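Stem by Stem: Sorting Artificial Flowers for Reuse

A display flower rarely wears out at the bloom. It fails at the stem, at the taped joint or where the leaves attach, and most of that damage is done in storage. Zerrin Sarıgül, who maintains the artificial stock at the display supplier Bakau, sorts returned stems one at a time on a pale, matte table. Dark surfaces hide loose threads and make green parts hard to find.

Leaves and sprigs are spread out first, toward the edges, leaving the middle clear. 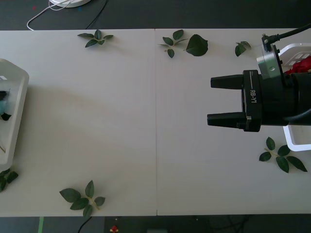
Stock goes into white plastic baskets with slotted walls. The slots let dust drop out and allow air through, but they also catch leaflets. A stem should be lifted by its lower half and drawn straight up, with the head clear of the openings. Pulling by the bloom loads the joint below the sepals, the weakest point on most roses.

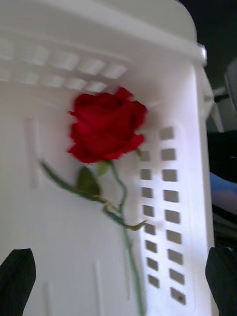 Sarıgül's October intake was 108 stems, of which 69 went back into use without repair. Most of the others needed pressing. Fabric petals and leaves take a crease under light pressure within 2 weeks, and broad leaves are the worst affected. She hangs these overnight before applying any steam. Held at too short a distance, steam lifts the edge of a leaf and softens the adhesive along the vein.

Pale petals are checked against a light source. Thin areas and wrinkles show at once, as does old glue. 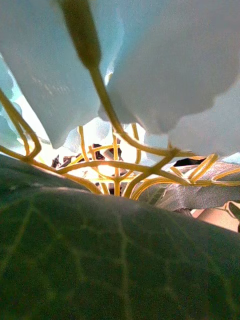
Repairs to the stem are simple. Green floral tape is stretched until it tacks, then wound on a diagonal with each turn overlapping the last by half. The winding starts just under the branch junction and runs down. The bottom 6 inches stay bare on stems meant for foam, as tape drags on insertion and bunches. 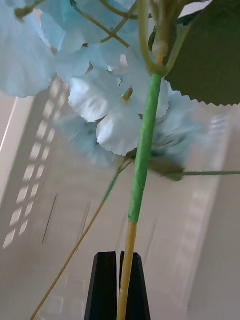

Blue heads are stored apart from red ones. Nermin Uçar, who dresses windows with the same stock, has had dye transfer from a damp rose to a lighter petal, and no cleaner she tried removed it.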